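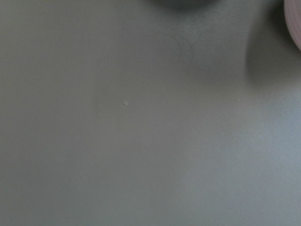

Diapositiva 1. Superficie de trabajo vista desde la cámara de muñeca: gris verdoso mate, con una pequeña marca oscura y motas claras dispersas.

Notas del ponente – Presupuesto de la segunda célula, planta de Fernedmont

Abrir sin saludo largo. Joscha Kramer ya ha presentado el orden del día. Dejar la imagen puesta durante todo el primer bloque.

Señalar la marca oscura, algo a la izquierda del centro. A simple vista se pasa por alto; en la cámara de muñeca se distingue sin ampliar. Decir que la superficie figura en nuestro plan como consumible y que en la solicitud anterior no tenía partida propia. Señalar también las sombras de la mitad superior: la iluminación se presupuesta junto con la cámara, en la misma línea.

Diapositiva 2. Qué se compra
Brazo, controlador, pinza, cámara de muñeca, superficie, iluminación, armario eléctrico. Leer la lista una sola vez. La propuesta de Pridard incluye el armario; la de Grurneck lo cotiza aparte. Comparar siempre sobre el total instalado. Si preguntan por el precio del brazo solo, remitir al anexo B.

Diapositiva 3. Horas de uso
Hipótesis de cálculo: 2000 horas anuales por célula. Disponibilidad exigida en el pliego: 85 %. Nighat Butt pidió un valor más alto; el proveedor lo acepta con contrato de mantenimiento ampliado, cuyo coste está en la columna derecha. No defender ninguna de las dos opciones en esta diapositiva.

Diapositiva 4. Consumibles y repuestos
Puntas de pinza: un juego montado y otro en almacén. Superficie: revisión visual al inicio de turno, sustitución según criterio de mantenimiento. El criterio lo redacta Sidra Warraich y aún está en borrador – no dar umbrales de tamaño de marca. Óptica: limpieza incluida en la rutina, sin coste adicional. Cableado de la muñeca: repuesto completo, plazo de entrega 12 semanas. Este plazo es el que obliga a pedirlo con la célula.

Diapositiva 5. Calendario
Aprobación en mayo. Pedido en firme después de la visita a Jatoi, donde Shoaib Butt comprobará el alcance del brazo con nuestra pieza más grande. La prueba de aceptación son 100 ciclos consecutivos sin intervención. Si falla uno, el contador vuelve a cero. Está en el pliego, apartado 6.

Diapositiva 6. Riesgos
Tipo de cambio en la oferta de Grurneck. Suelo sin nivelar en la zona norte – obra civil fuera de este presupuesto, la lleva Kulsoom Paracha. Formación de un único turno; el segundo queda pendiente de fecha.

Preguntas previstas
Alquiler en vez de compra: estudiado, cifras en el anexo C. Reutilizar la pinza de la primera célula: no, la brida es distinta. Superficie de otro material: pedir muestra antes de contestar.

Pasar el turno a Nighat para la parte de contratos.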